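Re: [gripper-users] Marker drops out when the jaws are wide open
11 February 2025

Hi all – picking this up again because I finally had a bench day with both of our handheld grippers.

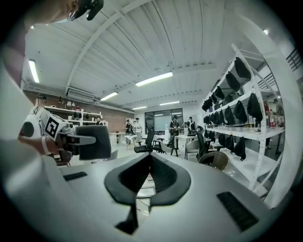

So, the pads. I ordered the Feltell ones after reading the thread from June and I like them a lot better than the stock rubber, but they do sit a bit proud and I had to redo the jaw zero on both units. If you swap pads and skip that step, your closed width will read wrong all day and you'll blame the tracking (ask me how I know!).

> On the Flindance list someone wrote:
> We lose the marker on one side whenever the jaws go past
> about two thirds open. Lighting is overhead tubes, no
> windows near us. Already reprinted the tags on matte
> stock, no change. Is it the tag, the mount or the
> exposure? Would rather not take the housing apart again
> if somebody has been through this.

We had pretty much the same thing, and for us it was two problems stacked up. The tag plate had crept round a little on its screws, so it was tilted toward the ceiling and picking up glare from the tubes. I backed the screws off, squared the plate against the housing and put a dab of the weak threadlocker on each one. Don't use the strong stuff, you will strip the inserts.

The other one was exposure. Ours was on auto and wandering all over the place. I locked it at 5 ms and brought the gain up until the black squares looked properly black, then opened and closed the jaws 200 times while logging. Before, I was getting dropouts nearly every cycle on the bad unit. After, 3 in the whole run, all of them at the very end of travel. I can live with that.

While you're in there, look at the linkage joints. One of mine had play in it that I could feel with my thumb. The Tomaszewski shims fit if you sand them a touch, and I did the recheck on the jaw zero afterwards.

Still open on my side: does anybody have a torque number for the four housing screws? The sheet I have says 22 and gives no unit, so I've been going by feel. Also, the file called Marker in the shared folder is the old layout with the thin white border. Please print from the newer one.

Will post the log once I've cleaned it up.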